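Skallora: household tasks, recording at Ratbridge

June 28, 2021

Pictures from the Prothero building in Ratbridge, where we are recording examples for Skallora. Skallora is the part of our work that learns household jobs by copying people. Someone does the job by hand with a pair of Plendska grippers, everything is recorded, and the recordings go into training. There is no robot arm involved at this stage. The person holding the grippers does all the moving.

The task list for this round has 16 entries, mostly to do with surfaces and small furniture. Wiping comes first on the list and takes up most of the time. The aim is 100 usable recordings of each task before we move on to the next, and we are at 119 for wiping the dressing table, which leaves a few to spare if any get thrown out in checking. 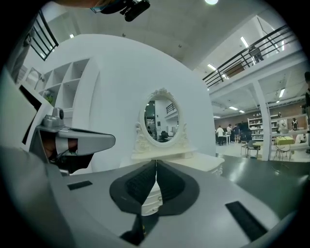
People new to the work usually want to know how long a recording should be. For wiping, we ask for one complete pass over the surface and then a stop. Longer ones are harder to label and don't seem to teach the model anything more. If the operator loses the cloth they should pick it up again and carry on, and those recordings are kept. A model that has only seen perfect wiping has no idea what to do when the cloth slips.

Operators are told to work at their own pace. In December we asked everybody to go slowly and ended up with a model that dithered over the surface, so that instruction was taken out of the notes.

The start position matters more than the speed. The cloth is put down somewhere different each time, sometimes folded, sometimes dropped in a heap, and the operator stands a little to the left or right of where they stood before. Caradog Price keeps the sheet of start positions and reads out the next one before each recording.

The markers on the grippers need to be clean and flat. A lifted corner is enough to spoil the tracking, and you only find out when the files are checked.

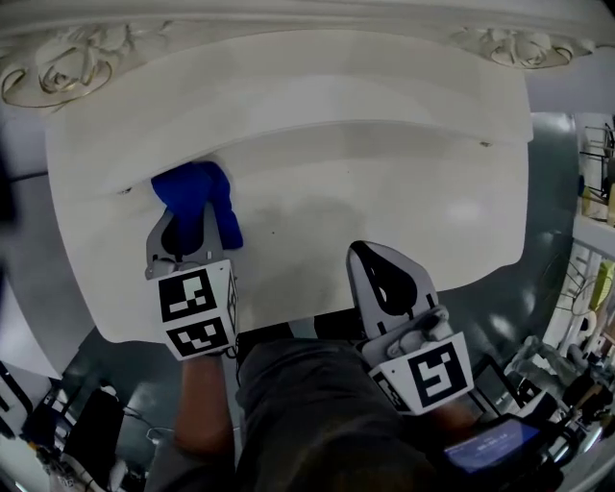 Both grippers at the dressing table, with the blue cloth held in the left one.

Wiping with one gripper and steadying with the other is allowed, and so is swapping hands halfway. What we ask is that the operator finishes the way they would at home. Some people push the cloth and some drag it. We want both, and the label sheet has a column for it.

The raised decoration on furniture like this is marked as a separate task. A flat top can be done in straight strokes, but carved edges need the cloth bunched up and worked round them. We have 13 recordings of edges so far and they are uneven. Two operators pressed too hard and the fingers bent further than we like, so those will be looked at again before anyone decides whether to keep them.
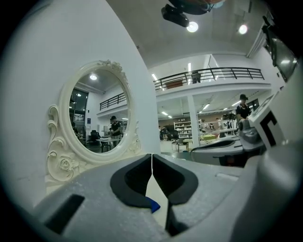 Backgrounds get their own line in the recording notes. Earlier sets were all made in a small plain room, and the model trained on them did badly as soon as there was anything behind the table. At Prothero we leave the room as it is. Lights stay on, people carry on with their work, and the operator doesn't wait for them to keep still. The mirror is useful for this too. It shows another part of the room, with a person leaning over a white table, and the model has to learn that what it sees in the glass is not something it can reach. Recordings with the mirror in view are tagged so they can be taken out and compared with the rest.

Files are copied at the end of each session and checked the next morning. Anything with a gap in the tracking is listed by number and done again from the same start position.

Next on the list are opening and closing drawers, then folding the cloth and putting it away. The start sheet for drawers is being written now. Questions about tags or labels should go to Caradog.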